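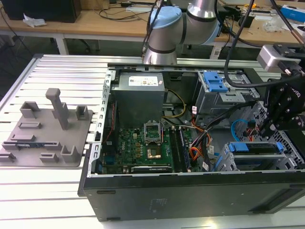 Workshop notes: desktop refurbishment, second batch

Home | News | Workshop | Archive | Contact

Filed under: Repairs and reuse

Monday, August 2, 2021

The second batch of office desktops from Escobar comes to 47 machines. Neusa Leite has booked them in and Hiba Rizk will carry out the board checks. Units are worked on lying on one side, with the interior facing up.

The Dell board has its processor socket below the power supply, and the two memory slots are to the right of it. With the retention frame raised and the socket empty, the contact area is exposed. Keep fingers, cloths and compressed air away from it. Bent contacts were the main fault in the December batch and accounted for 11 rejected boards.

Cable routing should be noted before anything is unplugged. The yellow and black power wires curve down from the supply towards the board, and the orange, red and black bundle drops along its right-hand side.
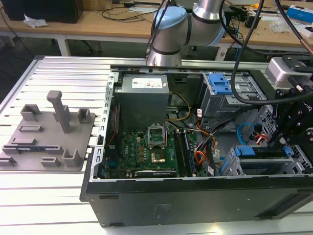 Drive cages come out after the data cables have been disconnected at both ends. Release the blue latches by hand – a screwdriver will mark the plastic and may crack it. Drives go to Olga Figueroa for wiping, with the asset number written on the bag.

Memory is tested one module at a time, then as a pair. Record the slot as well as the result. Machines that pass are sent on to Tavlow. Failed boards stay on the lower shelf until Benjamín Sepúlveda has signed the sheet.

We use cookies to remember your settings. Accept | Manage choices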